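The Skedstead is our tabletop sorting set, and of everything we make at the Tekari workshop it's the one we get the most mail about. It's a recycling station shrunk down to fit on a desk: paper-cup bins in kraft sleeves, tiny clip-on bin markers with the recycling symbol, a bag of colored scrap to sort, foam edging for the table, and a blank yellow octagon for your own sign. You put it all out in a few minutes and people start sorting before you've finished explaining it. We love it. We've been building versions of it for a long while now and we still play with the one on our own bench.

Item 732. $93 for the full set. Refills and spare parts are listed farther down.

## How it started

Nikola Kneževič made the first one for an open day at the Vomska library. She had a stack of coffee cups, a roll of corrugated kraft and one long evening, and the bins came out so well that we never really changed them. The markers were added later, after a table of seven-year-olds kept asking which cup was which. Then came the foam, after we'd spent most of an afternoon under that same table picking up bits of paper.

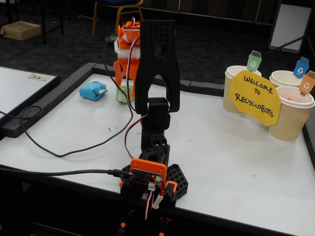

Scrap is the part of the set we fuss over most. We tried plain balls of newspaper and they were dull, and they all looked alike by the end of a session. Colored paper folded or crumpled around something soft is far nicer, and each piece ends up with a character of its own. The light-blue one with the white patch is one of our regular shapes, and so is the little pale-green one that stands up on its own. The orange-and-white one has turned into more of a figure than a piece of trash, which children approve of — they tend to save it for last. Every bag is made up by hand, so yours won't match ours, and we think that's half the fun.

## What's in the box

- **Cup bins.** Paper cups with white rims and tan ribbed sleeves. The ribs give small hands something to grip, and the tan keeps the cups plain so the markers do the talking.
- **Bin markers.** 3D-printed, in green, blue and orange, each one a miniature bin with the recycling symbol in white. They sit on the rim of the cup.
- **Scrap bag.** Around 60 pieces in mixed colors and sizes. Some are neat little blocks, some are just crumples.
- **Foam edging.** Dark gray, in straight lengths, with peel-off tape on the underside.
- **Sign blank.** A yellow paper octagon, heavy enough to stand if you lean it against a cup.
- **Marker pen.** Black, chisel tip.
- **Sorting cards.** Printed on both sides, with a suggested rule for each color and space to write your own.

The table isn't included. More on tables in a minute.

## Setting it up

Start with the foam. Run it along the back and the sides and leave the front open, so whoever is sorting can reach in without leaning over a ridge. Press it down firmly and give the tape a quarter of an hour before you let anyone at it. The lengths cut cleanly with kitchen scissors if your table is an odd size.

Group the cups toward one end. We like two in front and one tucked in behind, or a loose triangle if you've got the room. A straight line works too, but with a straight line people stop reading the colors and go by position, and then it's a memory game. Perch a marker on each rim, facing the person sorting. Scatter the scrap on the other side of the table with plenty of white showing between the pieces. Less is better here! One or two pieces at a time makes people look properly at what they've got. Tip out the whole bag and it becomes a race.

The sign goes wherever you like it. Ours usually ends up propped in front of the cups.
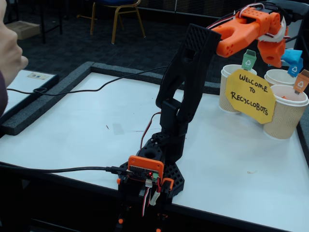 If you're writing the sign with a group, do it first thing. Let them choose the words and pass the pen around, wobbly letters and all. Jianhua Lü ran a session at the Mohmand community center last March where the group argued over their sign for so long that there was hardly any time left to sort, and he says it was the best session of the season. Spare octagons come in packs if you want a fresh one for each class.

## Picking your table

Any flat table will do, but a white top is best by a long way. Scrap in pale colors stays easy to see on it, and you can wipe off stray pen. If your only table is dark wood, lay a sheet of white poster board over it and run the foam along the edges of the board. That works so well that a few schools now prefer it and keep the board ready-made behind a cupboard.

The foam in the box covers the back and both sides of a table up to 60 inches long. For anything bigger, order an extra pack.

Height matters less than we thought it would. Standing height suits adults and teenagers. With younger children we've used a low coffee table and we've used the floor (with the poster board), and the floor was a hit.

## Ways to play

**By color.** The simplest version and the right one for a first go. Orange scrap to the orange bin, blue to the blue, green to the green. Very young children can manage it alone after being shown once.

**By rule.** Agree on what each bin is for before you start. Every town seems to do recycling a little differently, so look up your local colors and fill in the blank side of the cards. This is the version we'd push you toward for schools. The arguments it starts are wonderful.

**Awkward pieces.** Give people something with two colors on it, or white padding showing through an orange wrapper, and ask where it goes. Don't answer. Wait and see what they come up with.

**Move the markers.** Halfway through, swap two of the markers on their rims. Keep going.

**One hand, two pencils.** Sorting with a pair of pencils used like chopsticks is much harder than it sounds, and adults get very competitive over it.

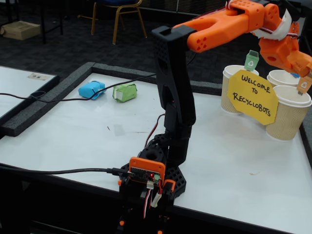 ## Care and storage

The cups are paper and they do get tired. Keep them dry, don't stack them with the markers still on, and expect to replace them after a busy season. If a sleeve slips, a dab of white glue on the seam will fix it. The sleeves come off and can go on any cup of the same size, so you can save them when a cup has had it.

Markers can be washed in lukewarm water with dish soap. Please keep them out of the dishwasher and off a sunny windowsill — the plastic softens. They're small enough to vanish into a carpet, and we'd suggest counting them back into the box.

Scrap pieces only improve with handling, up to a point. When one has gone flat, open it out, re-crumple it, and tuck the end in. Once a piece is past saving, it goes in the real recycling if it's all paper. Padded ones need the padding pulled out first.

Leave the foam on the table if the table is yours to keep. If you need to lift it, go slowly from one end. The tape comes away in one piece from smooth laminate and varnished wood. On bare wood it will take a few fibers with it, so use the poster board there.

## Refills and spares

| Part | Contents |
|---|---|
| Scrap refill | One mixed bag, hand-made |
| Cup pack | Cups and kraft sleeves |
| Marker set | Green, blue, orange |
| Foam pack | Straight lengths, dark gray |
| Sign blanks | Yellow octagons, plain both sides |

Write to the workshop if you only need one marker. We'll usually just drop it in an envelope for you.

We're often asked for a gray or black bin marker for general trash. Nikola has drawn one and we have test prints on the bench, but the symbol on it isn't right yet. It'll be added here when it's ready.

## Questions we get 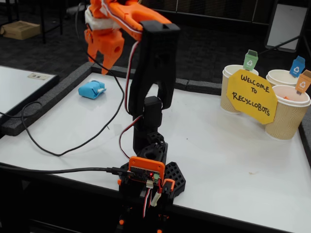 **Can I use my own coffee cups with the markers?**

Most ordinary paper cups with a rolled rim are fine. The marker needs a rim to sit on, so very thin cold-drink cups and anything with a sharp cut edge won't hold it steady. Try one cup before you buy a stack.

**What ages is the set for?**

We recommend it from five up, with an adult at the table. The markers are a choking hazard for younger children. There's no upper limit, and some of our happiest customers are retirement clubs.

**Is the scrap made from recycled paper?**

The colored paper is mostly offcuts from a print shop near the workshop. The padding is new, and we'd like to change that once we find something as soft that survives being squeezed all day.

**Do you make a bigger set?**

Two Skedsteads on one long table do the job nicely. Put the cups at opposite ends and the scrap in the middle, and ask for the double foam pack when you order so you don't end up with a spare sign and no edging.

**How long does an order take?**

Complete sets are packed twice a week. Scrap refills can take longer in spring, when the schools all write in together and Jianhua is folding as fast as he can.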